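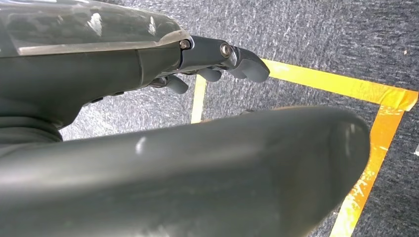

Hand over the taped rectangle, clear cover fitted.

Letus cell: set-up and upkeep meeting
Warnumska workshop, Jan 10, 2025
Present: Estela Orellana (chair and notes), Ulises Leiva, the day crew
Apologies: Abdel Hamid stores desk

1. Notes of the last meeting
Agreed with one correction. The spare cable went back to stores and was signed for, so it comes off the missing list.

2. Clear cover
The cover has made a real difference to the morning check. We can look over the top of the hand without taking anything off, and the crew are delighted with it. Wipe it with a dry cloth only. Glare is still a nuisance under the ceiling lights, and Ulises suggested checking it from two sides before anyone decides there is a scratch. Agreed.

3. Bracket screws
We had a long and very enjoyable talk about the finger bracket. The screw by the palm and the one nearer the outermost finger are now on the same weekly check. Paint marks were proposed so that any turning shows up straight away. Estela was keen, with one condition — the mark goes across the head and on to the bracket, otherwise it tells us nothing. Ulises to do the first set and show the others how.
The job log stands at 487 cycles since the last full check. The next full check stays where it is in the plan, and nobody is to bring it forward just for the pleasure of getting the tools out (Estela included herself in this).

4. Floor tape
The tape at the hand station is scuffed on one side, with pale patches coming through. It still does its job as a guide, but we use that corner when we set the hand's start position, and a clean edge would make the set-up much nicer to do. Replace the worn strip first. Leave the opposite side in place until the new one has been measured from it, then do that one too if there is tape left on the roll.
Width: the strips don't match. The meeting was split on whether this matters. Left for the next meeting.

5. Lirov set-up at the table
This was the item everyone had been waiting for! The arm now starts from over the slotted cardboard box, and we went through the start-up order together:
Check the arm's cable by hand from the wrist back, with the arm stopped.
Put the box against its pencil marks.
Open the laptop and load the Lirov settings file.
Bring the arm in slowly and stop above the box.
Check the fingers against the near row of slots before the first cycle.
The whole thing took 11 minutes last time, talking included, and there is room to get it down further. The box itself is holding up well. It is light, though, and it shifts if an elbow catches the table, hence the pencil marks.
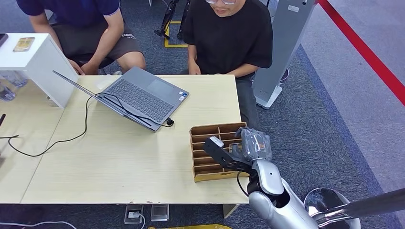
Ulises Leiva said he would like the laptop's power lead moved before any more work is done on timings, as one tug on it could shift the laptop while the arm is live. He also asked for the box to be weighted from inside, and offered to try it with a flat steel plate before the next run. Both were agreed on the spot. The plate must sit below the slots, and the start height is to be checked again once it is in.

6. Spares
Stores at Abdel Hamid can supply fingertip sets in packs of 3. One pack ordered. Bracket screws to be added to the same order if it has not gone yet.

7. Any other business
A big thank-you to the day crew for the handwritten start-up sheet, which is clearer than the typed one. It will be copied and kept at the table. Training for new starters moves to May.

Actions
Paint marks on bracket screws — Ulises
Worn floor tape — day crew
Laptop lead — Estela, today
Steel plate trial — Ulises
Spares order — Estela

Next meeting at the same place, after the full check.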